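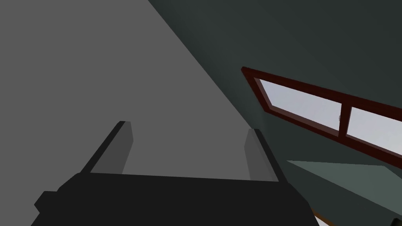
Gastard, May

Short Film Weekend: Questions We Receive Often

The program is printed and the tickets are on sale. Many people have written to us with the same questions, so we collected the answers on one page. If your question is missing, please write to Keabetswe Le Roux at the festival desk.

What is the Short Film Weekend?

It is a festival of short films, held every year in the old Pustero cinema. We show fiction, documentary and animation. No film in the program is longer than 20 minutes, and most of them are much shorter.

How many programs are there?

There are six programs. Each one is shown two times, once in the afternoon and once in the evening. The films in the evening are the same as in the afternoon, but the talk with the directors takes place only in the evening.

Where can I buy a ticket?

At the cinema box office or by telephone. The box office opens one hour before the first film of the day. If you order by telephone, please pick up your ticket 15 minutes before the start at the latest. After this time we may sell your seat to a person who is waiting.

Can I change my ticket for another program?

Yes, if the other program still has free seats. Please bring the paper ticket with you to the box office. We cannot change tickets by telephone, and we cannot change them after the film has begun. We give money back only when a screening is canceled.

Are the seats numbered?

No. You may sit where you like, except in the last row, which is kept for the film guests. The balcony is closed this year.

In which language are the films?

All films are shown in the original language with English subtitles. Two films have no dialogue at all. They are marked in the program with a small star. 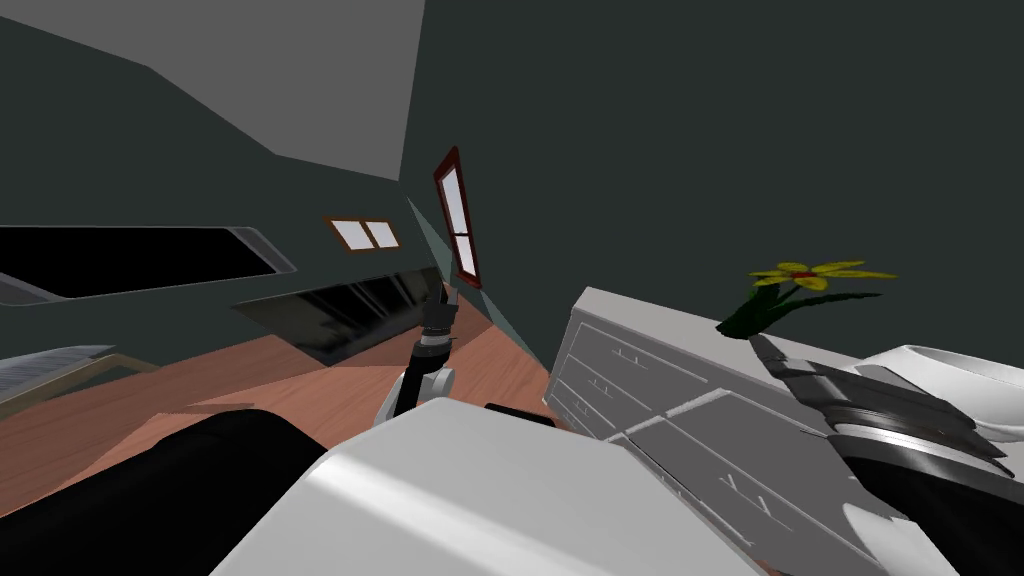 Interior with tall window and wooden floor.

Are the films suitable for children?

The first program is chosen for families and can be seen by children from the age of six. For the other programs we recommend a higher age, which you find next to each title. Our staff will not send anybody away, but please read the descriptions before you decide.

What is the Xie evening?

It is the last program, and it is named after the opening film, "Xie," a story of two sisters who share one bicycle. After the screening, Thabiso Gumede will speak with the director on the stage. The talk takes roughly half an hour, and the public may ask questions. It is included in the price of the ticket.

Who gives the prizes?

A jury gives the main prize, and the audience gives the Wivex prize. You receive a voting card when you enter the hall. Please tear the card at the number you wish to give and put it in the box by the exit. Cards that are torn in two places cannot be counted, I am sorry to say. It happened very often last year.

May I take photographs?

During the films, no. During the talks you are welcome to take pictures without flash.

Is there something to eat?

The café in the foyer sells soup, sandwiches, coffee and cold drinks. You may take drinks into the hall if they have a lid. Food must stay in the foyer.

Can I come with a wheelchair?

Yes. The entrance from the side street has no steps, and there are places for wheelchairs at the front and in the middle of the hall. Please tell us when you order, so that we can keep the place free for you. A person who accompanies you does not pay.

I made a short film. Can I send it for next year?

Please do. We accept new films from September. The rules and the form will be on this website, and sending a film costs nothing. One director may send no more than two films.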